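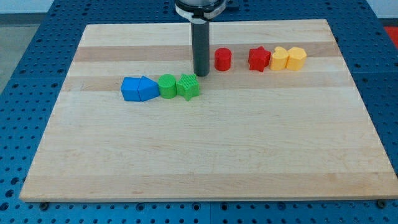
Ulach 采集周 图集

更新:4月29日(星期三),文字先放上来,后面慢慢补

先说一下,时间很赶,图注都是中间休息的时候敲的,错字自己脑补。这一页是给 Ulach 项目组和 Maes 那边的同事看的,想知道我们这一周在桌子边上到底干了什么的,往下翻就行。正式的采集说明在共享盘,别拿这页当规范用。

任务:积木推动和归位,给模型攒示范数据。遥操作,人带着末端推,一条一条录,录完打标签,不合格的重来。目标760条,二月定的数,一直没改。

现场的人:Lerato Mkhize(排班、指令文本),Rasmus Vanags(机械臂和标定),Ilango Varma(数据管线),Fenna Verstraete(操作员,这周最累),还有我,Ans Stevens,拍照,顺便打标签。

一、开工前

标定
每天早上第一件事。Rasmus 一个人弄,别人不许碰桌子。周一弄了两遍,第一遍残差不对,后来发现是相机支架的螺丝松了。拧紧,重来。

板子
浅色木板,拼条的那种,下面有脚座,架在蓝色孔板桌面上。木纹本身有深有浅,Ilango 担心模型把深色那几条当成参照线来学,所以有一部分数据会把板子掉个头再录。掉头的批次文件名后面带 r,查的时候留意。

积木
四种颜色,红黄蓝绿,每种颜色两块,形状不一样。指令里既要有颜色也要有形状,光说“推红色的”不算合格指令。除非那一批专门录歧义指令,那个另外建了文件夹。

备用件
积木又打了一套备用,Tallelano 帮忙打的。颜色跟旧的差一点点,肉眼还行,相机里看得出来。先不混用!!备用件放在灰盒子里,盒盖上写了字,请看字。

二、摆放

随机摆放
脚本给一个初始布局,照着屏幕摆。差一点没关系,差一点反而好。不过不要自己发挥,上周有人摆得特别整齐,一排排的,录了半天分布全歪了。(没说是谁。)

紧挨着的情况
两块贴在一起、三块挤成一堆,这种要多录。推开其中一块而不碰旁边的,操作员都不爱录,模型也最不会。Fenna 录得最好,手稳,推之前先停半秒看一眼。后来大家都学她这个停顿,Ilango 又说停顿太长数据里全是不动的帧,要裁。那就短一点停。

靠边的情况
离板子边沿太近的布局脚本会自动剔掉,偶尔漏一个。漏的话直接按跳过,不用写原因。推掉下去的那条要保留,标“掉落”,不要删。重复:不要删。

空着的区域
有人问为什么有些布局积木全在一侧,另一侧什么都不放。留出来给长距离推动用的。“把绿色的星形推到靠近你的这边”之类的指令需要地方。

三、录制

操作员位
坐着录还是站着录,吵过。结论是随便,但一个班次里别换。换姿势以后轨迹风格会变,Ilango 在曲线里看得出来,他真的会来问你。

指令
Lerato 写的指令表,一张纸一百条(就是墙上贴的那张 100 条版),口语一点、啰嗦一点都有:
“把蓝色的小房子挪开一点。”
“红圆柱往黄色那堆靠。”
“星星,绿的那个,往左。”
“黄色六边形和爱心分开放。”
念得顺不顺口也算,不顺口的划掉了。房子形状到底叫“五边形”还是“小房子”,两种都留,这是故意的,别再改成统一叫法了,已经有人改过一次。

末端
深灰色那根长筒,只推不夹。新来的同事老问夹子在哪里,这一轮不用夹。推的时候下端离板面保持一点点间隙,不要蹭,蹭出印子来板子又要换。高度 Rasmus 已经锁了,操作员只管平面上的两个方向。

一条录多久
没有硬性规定。做完就按结束,不要在那里来回修。修来修去的那种,标“多次修正”,也收,但比例有上限,每班看一下统计面板。

失败的
失败也是数据。推过头、推错颜色、中途碰倒,统统留着,标签写清楚就行。最怕的是标成成功的失败,上一批抽查就抽出来几条,查了一个下午。

四、打标签

标签台
我和 Lerato 轮着来。一人看回放一人敲,敲完换。看久了红圆柱和红星星会看串,所以每录完一个布局就标一次,不攒。攒到晚上标的那天错得一塌糊涂,周二下午整个返工了。

事后指令
除了录之前给的指令,看完回放再补一条“其实做了什么”。比如指令说把星形推到爱心旁边,结果推到了六边形旁边,那就照实写推到了六边形旁边。这样一条数据能用两次,Ilango 的主意。写的时候不要看原指令,看了就会被带跑,我试过,真的会。

抽查
每批抽 6 条,另一个人盲标一遍,对不上就整批打回。听着很狠,其实大部分能过。打回的那些多半是左右的问题:从操作员看还是从相机看?以操作员坐的位置为准,写在标签台屏幕的边上了,贴纸快掉了,谁有空再贴一下。

五、进度

到周二收工
入库132条,只算过了抽查的。看着少,因为返工那半天全没算进去,还有掉头板子的批次还没过审。Lerato 说周五前能追上来,她排的班所以信她。

Prolik 的存储
传输又慢了。晚上挂着传,第二天早上看。传之前本地不要清!Rasmus 的意思是干脆加一块盘,已经提了申请,等回复。

灯光
下午窗户那边的光进来,积木顶面会反光,红的黄的在画面里发白。有一批就让它这样录,算光照变化,其他时候拉帘子。拉没拉帘子在备注栏写一下,一个字就够,“拉”或者“没”。

六、零碎

椅子
操作员位那把椅子会往下沉。录到一半人矮了一截。换了。

急停
每班开始按一次试试,按完记得旋开复位。周一上午整整二十分钟查为什么臂不动,就是没复位。

桌面
不要往孔板桌上放杯子、手机、钥匙。镜头拍得到的地方都不要放。背景里出现过一串钥匙,好几条里都有,现在那几条单独放着,等 Ilango 决定怎么处里。

午饭
轮流吃,机器也歇着。Fenna 说连着录超过一小时以后手会变懒,推的路线越来越直,她自己回放看出来的。所以现在排班表里中间强制休息,请遵守,别替别人顶班。

还没弄完的:
掉头批次的标签
歧义指令文件夹的命名,两种写法现在混着
备用积木要不要单独录一轮,等 Maes 那边回话
这一页的英文版,有空再说

图注有写错的直接跟我说,或者在群里喊。要原图的找 Ans,压缩过的别拿去放报告,太糊。下一次更新应该是录完以后,如果那时候大家还有力气在站起来拍合影的话。

返回项目首页 | 采集说明(内网) | 排班表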